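Notes on writing a death notice

March 5, 2023

I have now placed two death notices in two years, the second for my uncle, Devendra Nautiyal, and the process was different enough each time to be worth writing down.

Length

The Culness paper charges by the line after the first 400 characters. My draft ran to 967. Cutting the list of employers saved the most – he had worked for seven, and the family agreed on one, Skekine.
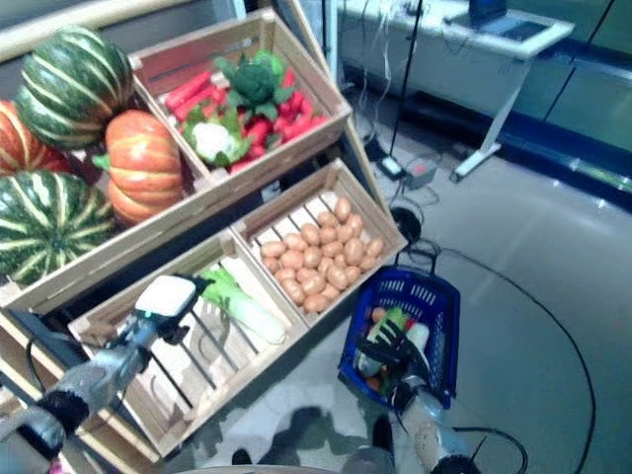
Order of facts

Name, age, town, date of death. Then survivors, then service times. Put the visitation before the funeral if it comes first on the calendar. Spell out the street address of the chapel, as Zornutdale has two with similar names.

Memorials

Ask the charity which name it wants on checks. Ours had changed its name in October and the old one was still on the funeral home's form.

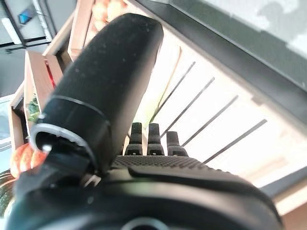 Proof

The proof arrives by email and has to be approved within 18 hours. Read the phone number aloud to a second person. Ours ended in 2471 and had been typed as 2417. The Ghumman branch of the family caught it, along with a missing grandson.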